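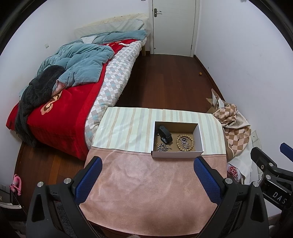

Nasberg Opens Bookings for Furnished Country Rooms

Regional accommodation provider Nasberg will open bookings in January for its furnished room program, aimed at nurses, teachers and apprentices who take short postings away from home.

Each room is let for a minimum of two weeks and a maximum of six months. The weekly rate covers power, water, internet and bed linen. Tenants share a kitchen and laundry, and every bedroom has a bed, a table and a door that locks.

The program starts with seven houses in four towns. Nasberg has leased the houses from local owners, who keep responsibility for structural repairs. Cleaning of shared areas will be handled by Zultex under a separate contract.

“People on short contracts have been paying motel rates or driving long distances after a night shift,” said program manager Kinga Lengyel. “We wanted a plain room at a fair price, with a lease you can read in one sitting.”

Applicants will need photo identification and a letter from their employer. A bond of two weeks' rent applies – it will be lodged with the state authority in the usual way. Pets cannot be accepted in the first year.

Mathias Tanner, who looks after owner enquiries, said more houses would be considered once the first leases were under way. Owners need at least three bedrooms, working smoke alarms and off-street parking.

Bookings will be taken by phone and through the Nasberg website from 9 am on opening day. Rooms will be offered in order of application.

Media contact: Kinga Lengyel, Nasberg

Comments

jparr
Does the rate change if you go home on weekends? My daughter is on placement and would only use it four nights.

Lorraine T
Good idea but parking is the problem in our street already. Two cars per house at most please.

Bošković
Are couples allowed in one room? Couldn't find it on the website.

dusty_ute
Still cheaper than the motel I reckon. Put one out our way.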